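Progress report to the Tangen fund, second period
Project: Plolenness, adult literacy and form-filling help
Prepared by: Signe Hellström

## Where we are

The drop-in desk has now run through its second period at the Rikness building. We had 1,068 visits between the start of the grant and the end of July. Most people come for help with one piece of paper - a housing form, a school letter, a notice from the water company - and a smaller group stay on for the weekly reading class.

The class has grown more slowly than we planned. Our bid said we would run it in the mornings, and mornings were wrong for people on early shifts. We moved it to 6 pm in May and attendance picked up within a month. The morning slot has been kept for one-to-one help.

We have also rewritten the intake sheet. The old one ran to seven pages and asked for things we never used, such as previous schools and years of attendance. The new one is two pages, in larger type, with the contact details at the end. People fill it in at the table with a tutor beside them, and nobody is asked to take it home.

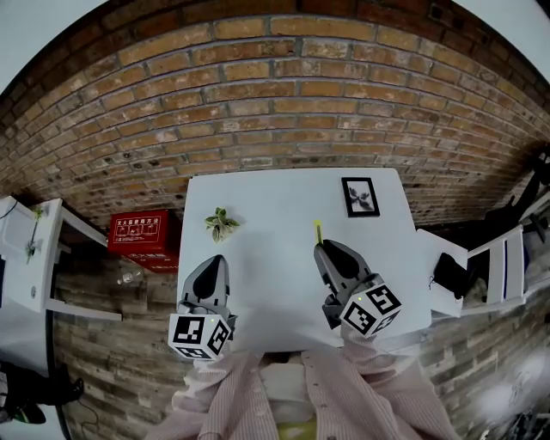

Does the shorter sheet still give the fund the figures it asks for?

It covers all of them except previous qualifications, which we now ask about at the third visit. By then people are more willing to say that they left school early, and the answers we get are fuller. The figures for this period are therefore behind on that one line and will catch up in the next report.

## Materials

The Tostska reading packs arrived in June, later than promised. We ordered 700 and received the full number, but the answer booklets came in a separate delivery and some had pages bound out of order. The printer replaced these at no cost.

Tutors have mixed feelings about the packs. The bus timetable and pharmacy label units work well. The unit on writing a letter of complaint is too long for one evening and we now split it. The unit on bank statements shows a layout that few people get any more, and several learners brought in their phones to ask about the banking app instead. We have written a short supplement on that and can send a copy if it would be useful to other projects.

Handwriting practice was not in the original plan. Enough learners asked for it that we now give it the first part of each class. Signing a name, filling in boxes in capitals and writing a date in the right order take up most of that time.

## Staffing and rooms

One tutor left in spring and the post stood empty for longer than we would have liked. We filled it from our own list of sessional staff, which saved on advertising, and the saving has gone into travel refunds for learners. Travel was almost 2 per cent of spending in the first period and is higher now. We would like to agree a ceiling with you before the autumn.

The room is adequate. It gets loud when the class next door finishes, and the lift has been out of order twice. On both days we held one-to-one sessions on the ground floor.
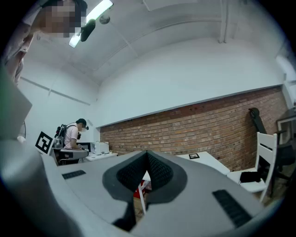

Plolenness should have a second evening, according to one learner who filled in the July comment card, as a week is a long gap and "half of it has gone again by the time I sit down". Others wrote much the same. We have looked at the cost of a second evening and it can't be met from the present budget without cutting the morning desk, which we don't want to do.

## Next period

- Settle the travel ceiling with the fund.
- Try a shared evening with the Rikness homework club, so that parents can come while their children are there.
- Collect the missing qualification figures.
- Replace the bank statement unit in the remaining packs.
- Ask the building office for a date for the lift repair - we have asked once already and had no reply.

Spending is within budget on every line but travel. The full table will follow separately once the July invoices have been entered.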